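Mar 15, 2019
Werivis trial, kitchen pack

Second go at the Camenzind kitchen pack that runs inside Werivis. Trial license is good for 30 days and I've used up more of it than I meant to on installs. They want 395 a seat after that. Writing this down so whoever argues about the money has something to go on besides the brochure.

Brochure says "ready-made two-arm tasks with realistic contact." Ready-made is fair. The counter scene loaded without me touching a config, which I can't say for Tisov back in November. The contact part I don't buy yet. Friction is one number per object and the docs don't say where any of the numbers came from. A lemon and a tomato should not grip the same, and so far I can't find a setting that tells me whether they do.

Counter scene, lemon on the cutting board by the left hand, tomato and sweet potato on the woven mat by the right:
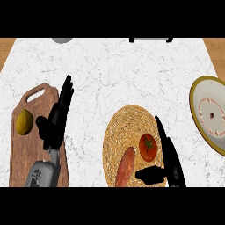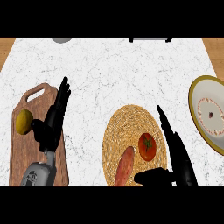

Looks are fine. I stopped caring about looks after the Dritine demo, which was prettier than this and fell over on the first real grasp.

Things to sort out before anybody signs:

Set up a batch of 50 resets and log object poses at the start of each. The sales page promises randomized layouts. I want to see how far things really move, and whether it's a proper spread or the same few spots over and over.

Dump the contact forces on the fingers. If the viewer won't export them, that's a no from me, whatever the price.

Try 3 different time steps with the same commands. If the results drift apart we can't trust any success rate we get out of it.

Mailed support about the friction values. Got back a link to the page I was asking about. Sent it again with the line numbers.

Also the license server wants a connection at every launch, so the bench machine is out unless IT opens a port. Ask before the trial ends.

Leaning no for now. Will run the resets overnight and paste the log under this entry.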